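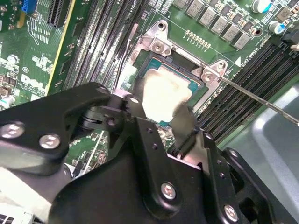

Pale beige pad on the processor, Dell board, bracket around the chip.

Primano Thermal Paste Cleaning Pads, tub of 73
Sold by Gounder Workshop Supply, Rirkemham

If you have ever gone through half a roll of paper towels trying to get old gray paste off a processor, you already know why we keep these pads on the shelf by the register. Primano makes them from a soft, slightly fuzzy cloth cut to a size that sits comfortably over a desktop or workstation chip, and they come dry, so you can use whatever cleaning fluid you like (we're fond of plain isopropyl, and a small bottle will see you through the whole tub).
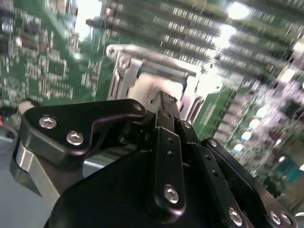
Workstation owners are the folks who buy most of these from us, usually when a secondhand machine has been running hot and it's time for fresh paste. Boards of that sort are crowded, and it pays to go slowly. The metal socket frame stands up around the chip, and there are often tall parts close by, like the four round-topped capacitors on this green board, so we suggest folding the pad into a small square and keeping your strokes short. Work in from the edges toward the middle, turn the pad to a clean side, and go again until the cloth stops picking up gray. Put a little fluid on the pad, please, and never straight onto the processor while it's sitting in the socket!

When the paste has really set hard, lay a damp pad on top and leave it for a few minutes while you clean the heatsink. Most of it will soften nicely. For the thick crusty kind, Sunita Kowalczyk at our repair bench likes to lift the chip out altogether and finish the edges on a clean mat. 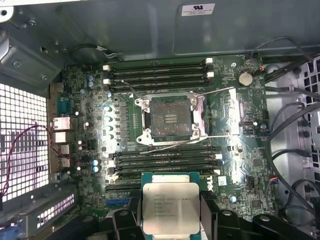 If you do the same, hold the processor by its sides and keep the pads well away from the socket itself. Those tiny contacts bend at the lightest touch and a stray fiber can snag on them, so please don't wipe in there at all.

A few particulars:
Item number: 341
Pads per tub: 73
Supplied dry, lidded tub
Also available: travel pouch of 18
Goes well with: Imaria spreading cards, pack of 4

The tub is restocked every August, and pouches are usually on hand all year.
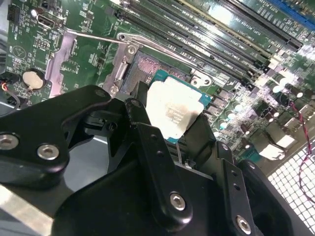 Can I rinse a pad and use it again?
We'd throw it out once it's gray on both sides. Paste works its way into the cloth and a rinsed pad tends to smear it right back onto the metal.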